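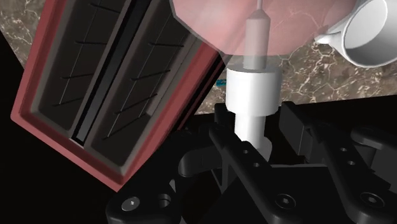
Visita à oficina partilhada Nosholm: célula de manipulação em simulação

A oficina ocupa o rés do chão de uma antiga serralharia em Lanport. Fui em junho, a convite de Radka Softić, que mantém ali um projeto de braço doméstico chamado Hladun. O braço físico estava desmontado na bancada para troca de redutores, pelo que a visita incidiu sobretudo na parte simulada.

O modelo da garra foi desenhado a partir das peças que a própria Radka imprimiu e aparafusou. Os parafusos de sextavado interior e os furos dos dedos constam da malha visual. Na malha de colisão foram suprimidos, para aliviar o cálculo de contactos.

A cena de trabalho é uma bancada de cozinha em mármore, com uma torradeira vermelha de duas ranhuras, uma caneca branca e outros objetos. A torradeira está inclinada e a caneca tombada. As resistências dentro das ranhuras foram modeladas como fios finos, sem colisão associada. Uma cúpula cor-de-rosa translúcida obriga a ordenar as transparências, e foi esse o ponto que mais atrasou a renderização.

A câmara virtual acompanha o punho, com os dedos pretos sempre na parte inferior da imagem. Radka prefere esta vista à de teto para afinar a aproximação a peças cilíndricas verticais.

Condições de ensaio

O computador é um modelo de secretária com placa Vallwood, partilhado com a fresadora. Cada série tem 3000 episódios e corre durante a noite. Entre séries alteram-se três parâmetros: atrito dos dedos, massa do objeto e posição inicial do punho. O registo é guardado em texto simples, com uma linha por episódio.

Pendências anotadas

Calibrar o atrito contra medições feitas com os dedos reais. Substituir os dois servomotores do punho, que têm folga. Rever o cabo de alimentação do braço, curto para a bancada atual.

A oficina abre ao fim da tarde. Convém levar óculos de proteção para a zona da fresadora.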